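Tablet and Laptop Reviewer (Part Time, Remote)

Plirkby is looking for a part-time hardware reviewer to cover tablets, detachable keyboards and small laptops. The job is remote and open to anyone living in the United States. We would like the new person to start in October, before the fall release rush gets heavy.

About us

Plirkby is a website about mobile hardware and the software that runs on it. We publish news every morning and two or three full reviews a week. The site has a small staff and a larger group of regular freelancers. Our readers mostly come to us when they are about to spend money, and a good number of them stay for the comment threads.

Phones are well covered here already. Tablets are not. For the past year we have passed tablet reviews to whoever was free, and the results have been uneven. One writer tested battery life with the screen at half brightness, another used full brightness, and a third didn't say. We want one person to own this section and make the reviews match each other.

The job

You will write about two full reviews a month, each between 900 and 2000 words. A short review of a keyboard cover or a stylus can come in under that. A full review of a tablet that is meant to replace a laptop will usually land near the top of the range.

Each full review includes at least 9 days of daily use before you file. We hold to that even when other sites post on launch day. If the embargo lifts before your testing is done, you will write a first impressions post, clearly labeled as one, and the scored review follows later.

Other parts of the work:

Running our standard battery, display and storage tests on every device, and entering the numbers in the shared sheet.

Taking your own photos. A recent phone and a window are enough for most posts. We have one editor who handles color and cropping.

Going back to older devices after a major system update. Many of our readers keep a tablet for four or five years and want to know if the new version slows it down.

Answering reader comments under your own reviews for the first two days. You don't have to answer all of them, and you don't have to put up with abuse. Moderators handle that.

Joining one video call a week with the hardware desk, at 11 a.m. Eastern. It runs half an hour.

What you would be testing

Most of the section is Android tablets and convertible laptops, along with the occasional e-reader. The first large project waiting for you is a comparison of keyboard attachments. We have the Jindatus folding keyboard and the Ondenia magnetic dock on hand, and two more on order. We want to know how each one types on a lap, on a train tray and at a desk, how long it takes to wake and reconnect, and what happens to the tablet's battery when the keyboard draws power from it.

The second project is about multitasking. Split screen and floating windows work differently from one maker to the next, and app support is patchy. We would like a reviewer who will spend a week doing real work this way (spreadsheets, email, a long document with footnotes) and write down where it breaks.

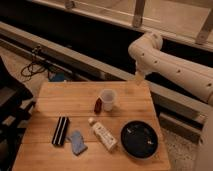 Alasdair Urquhart said the old reviews had told him the weight of every tablet to the gram and never once whether he could balance it on his knees and type. He also wanted to know how far back the screen tilts, if the keyboard charges through the tablet or needs its own cable, and why the scores for two nearly identical models were a full point apart. We had no good answer to the last one. Those are the kinds of questions we want the section to handle from now on, and applicants may find it useful to read a few of our older tablet reviews with them in mind.

How scoring works

We score out of ten, in half points. The reviewer proposes a score and a second editor reads the draft without seeing it, then proposes another. If the two are more than a point apart, they talk. The reviewer's name is on the piece, so the reviewer gets the final say, but the second editor's reasons are kept with the draft.

Price counts toward the score. A tablet that is good at its sale price and poor at its list price is scored at list price, with a line in the text about what discount would change our mind.

Advertising is handled by a separate person who doesn't see reviews before they are published. Manufacturers don't see them either. We will correct a wrong specification on request. We don't change opinions on request.

Who we are looking for

You should have published writing about consumer technology somewhere we can read it. A personal blog counts. So does a long run of careful forum posts, provided you can show us that they are yours.

You should be comfortable with Android at the level of developer options and sideloading an app. You don't need to write code. It helps if you have used ChromeOS or Windows on a small machine, so that you can compare them fairly.

You should be able to explain a technical point to a person who has never thought about it. Much of our mail comes from people choosing a tablet for a parent or for a kid starting school. They don't know what a display panel type is, and they shouldn't have to look it up halfway through our review.

You should meet deadlines, or tell us early when you won't. A late review is a problem we can fix with two days' notice.

We don't ask for a degree. We also don't ask that you own a lot of equipment. Review devices are shipped to you and shipped back, both at our cost.

Not a good fit: anyone currently paid by a device maker, a carrier or an accessory company, or by an agency that works for one. If you did this kind of work in the past, tell us when and for whom. It won't rule you out, but you wouldn't review that company's products for the first year.

Pay and hours

Pay is $700 per full review, with short reviews, first impressions posts and update revisits paid at half that rate. The weekly call and the time spent in comments are covered by a separate monthly payment, which we will spell out in the offer letter. If we cancel a review after you have started testing, you are paid in full for it.

Hours are yours to arrange apart from the call. Most weeks will take 15 to 20 hours. September and the weeks before the holidays run higher, and late winter is slow.

This is a contract position with a six-month first term. At the end of it we will sit down and decide together about renewing. There are no health benefits with this position, and we would like you to know that before you spend an evening on the application.

Equipment and returns

Devices on loan stay the property of the maker or of Plirkby. You will sign for each one when it arrives and have 30 days to send it back after the review is published. We cover normal wear. We ask you not to lend the devices out, although letting a family member try a tablet for an afternoon is fine and often gives you something to write about.

We don't run giveaways of review units, and reviewers don't keep them. Anything a company tells us not to return goes on the shelf for long-term testing.

How to apply

Use the form at the bottom of the jobs page. It asks for:

A short letter, one page or less. Tell us which tablet you use now and what is wrong with it.

Two writing samples, as links or attached files. At least one should be about a piece of hardware you used for a week or more.

A paragraph on a review you disagreed with, from any site including ours, and why.

Your state and time zone.

Please leave out a photo of yourself. Resumes are welcome but we read the samples first.

What happens next

Applications are read by the hardware editor and by Farquharson, our copy chief. We expect to take two weeks over it. Everyone gets a reply, and people we turn down at the first stage will get a short one.

Four or five applicants will be asked to do a paid trial. We will send you a keyboard cover to test and ask for 900 words on it. You get the normal short review rate for this whether or not we hire you, and we will only publish it with your agreement. After the trial there is one interview by video, usually 45 minutes, with time for your own questions.

A few things people have asked already

Can I keep writing for other sites? Yes, except for reviews of the same device. News and opinion elsewhere are fine.

Can I apply from Canada? Not this time. Shipping loan devices over the border has caused us too much trouble – one of them sat in customs until the review was out of date.

Is there a path to a staff job? Possibly. Two of our present staff began as contract reviewers. We have no staff opening on the hardware desk at the moment and can't promise one.

Do I need to make videos? No. If you want to, we can talk about it after the first three months.

Questions that aren't covered here can go in the notes box on the form. You can send those without applying, and the hardware editor will write back.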